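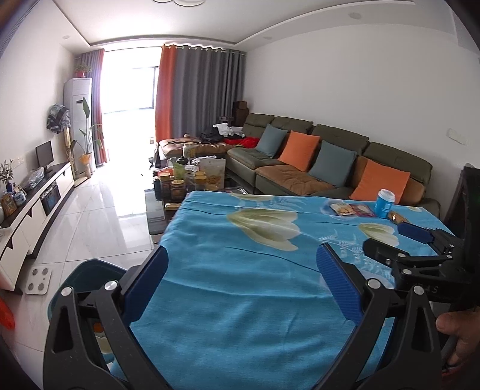 My mother believed a living room should be ready to receive a bishop. No bishop ever came. What came were cousins, who were steered past the good sofa and into the kitchen, where they ate standing up so as not to disturb the chairs. The house in Barnmont was built in 1958, and I don't think anyone had a cracker in the front room until well after I left for college.

I bring this up because I've been reading, against my own advice, a good deal about tidying. The current thinking is that a coffee table should hold a book, a bowl, and a plant. The book should be large and about somewhere else. The bowl should be empty, which strikes me as a strange thing to ask of a bowl. Food is not mentioned, presumably because the people in these articles take theirs in the form of light.

I'd like to speak up for the other kind of room. You know the one. There's a glass coffee table, and it's full of jars. Canisters with gold and yellow lids stand shoulder to shoulder with a bag of something that has cookies printed on it, in case you'd forgotten what cookies look like. There's a big green sofa that turns a corner, with orange and grey-blue pillows taking turns along the back, and behind the pillows a heap of clothes that has clearly settled in. There are cardboard boxes in the corner by the curtain. Somebody arranged those pillows with care and then let the clothes go hang, and I find I trust that person completely.

The tidiers would start with the boxes. My own view is that a stack of boxes behind a sofa is the most truthful piece of furniture most of us own. I've had 3 in my dining room since February. One is marked SAAB and contains the manual, the floor mats and one hubcap from a car I sold years ago to a man who didn't want them. I could throw it out. I could also take up rowing.

Then there's the matter of the cloth. I'm told patterned tablecloths are on their way back, usually by people who are about to sell me a beige one. A catalog from a company called Truvstead, which arrives here whether I'm well or not, offers a "table linen" in a shade named Wundov, and having held the page up to the window I can report that Wundov is oatmeal. It costs 113 dollars. For that money I want tulips. I want them enormous, on turquoise, in a blue that makes the cookies look nervous. 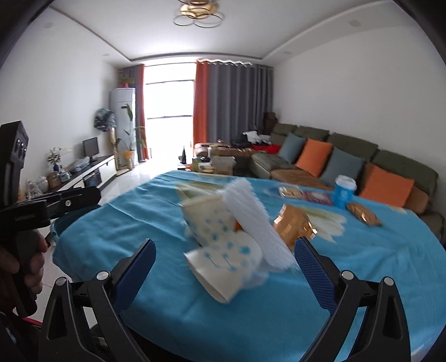 Home & Table

A cloth like that does half the work of a party. Put a clear pack of round golden biscuits on oatmeal linen and you have a pack of biscuits somebody failed to decant. Put it on turquoise, next to a little pink-and-purple box and a crinkle of gold foil, and you have company coming. Even the paper cup has been allowed to dress up, in blue dots and dandelions.

I notice, too, that the wrappers stay on. This is held to be bad manners in some houses, where every snack must be stripped and poured into ceramic before guests may look at it. I was raised that way and I've come around to thinking it's a bit grim. A wrapped thing can be pocketed. A child can carry it off under the table, and an uncle can take 2 and admit to one. Pour the same thing into a bowl and everybody watches everybody's hand.

My neighbor Randa Kanaan keeps a table on these principles, and I have never once left it hungry or been asked to use a coaster. She says the snacks don't get put away between visits for the same reason the chairs don't. I've thought about this a good deal while moving my own crackers back to their high cupboard, where they go soft in private.

So I'm making a small start. The bowl on my coffee table now has peanuts in it. The large book about Portugal has gone into the box with the hubcap, and I've been looking at tablecloths, the loud ones, in the sort of shop my mother used to walk past a little faster.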